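Central processing unit (hardware)
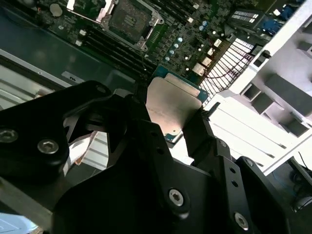 A processor with a silver heat spreader, and a server motherboard with an empty socket

A central processing unit (CPU), also called a processor, is the part of a computer that carries out the instructions of a program. In desktop and server machines it is normally supplied as a separate package that fits into a socket on the motherboard. This article deals with the package, the socket and the work of fitting one to the other. For the internal design of processors, see Processor architecture.

Package

A packaged processor has three main parts. The die is a thin piece of silicon that holds the working circuits. It is mounted on a substrate, a small circuit board that is often green and that carries signals and power between the die and the contacts on the underside. In most desktop and server models a metal lid called an integrated heat spreader covers the die. The lid protects the silicon and passes heat to the cooler clamped on top of it. Heat spreaders are commonly made of copper with a nickel plating, which gives them their silver color. The model name and a batch code are usually marked on the lid.

Sockets

The socket holds the processor in place and connects it to the board. Two arrangements have been widely used. In a pin grid array, the pins are on the processor and drop into matching holes. In a land grid array, the processor has flat pads, and spring contacts in the socket press against them. Some large server packages use a land grid array with several thousand contacts.

A land grid array socket is usually surrounded by a metal frame. A lever or a set of screws brings the frame or the cooler down onto the edges of the package and keeps an even pressure on the contacts. The contacts are easily bent, and new boards are shipped with a plastic cover over the socket for this reason.

Placement on the board

Memory slots are placed close to the socket to keep the signal paths short. Voltage regulators, with their inductors and capacitors, are also grouped nearby and turn the supply voltage into the lower voltage the processor needs. Many boards carry a coin-cell battery, which keeps the clock running when the power is off.

Installation

Power is disconnected before a processor is fitted, and the person doing the work is grounded with a wrist strap or mat. The package is held by its edges - the pads and the socket contacts are not touched. A small triangle on one corner is matched to a mark on the socket, and notches in the substrate prevent the package from seating the wrong way around. It is lowered straight down without force, and the frame is then closed. Thermal paste or a pad is placed between the lid and the cooler, and the cooler screws are tightened a little at a time in a crossing order.

Removal and reuse

Processors often outlast the boards they were bought with and are resold or recycled. Old thermal paste is wiped off with isopropyl alcohol before the package is stored in an antistatic tray. An inventory of retired server parts compiled at Henthorpe by Hugo Carrasco listed 2,131 processors, of which 280 were set aside for damaged pads or substrates.

See also

Heat sink
Land grid array
Motherboard
Thermal paste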